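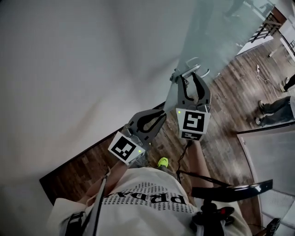
The silver lever handle on one of the frosted glass doors at Wieczorek House.

Visitors to Wieczorek House will find getting from room to room a good deal easier this September, now that the old round knobs have gone and every inside door on the ground floor has been given a proper lever handle.

It has been a long time coming, as anyone who has ever tried to get into the reading room with a tray of tea in one hand and a wet umbrella in the other will tell you! The job covered 32 doors in all, among them the frosted glass ones, and the fitters from Tekholm were in and out for 2 weeks, working mostly before the morning classes began.

Henryk Kaczorowski, who looks after bookings, said he was delighted. "My hands aren't what they were, and those knobs were stiff even when I started," he said. "With a lever you can use your elbow if you have to, and plenty of us do."

The glass has been kept, which will please those who like the soft light it gives, and so have the wooden floors, though please do mind the loose board by the cloakroom, which is next on the list. The house is open until 9.30 in the evening as usual, and the side entrance on Stotent Lane is back in use.

Last updated: September, 4.30pm

Recent items
Wavent Choir looking for altos
Cloakroom floor: what happens next
Book sale raises £1,166
Parking limited to 30 minutes on Stotent Lane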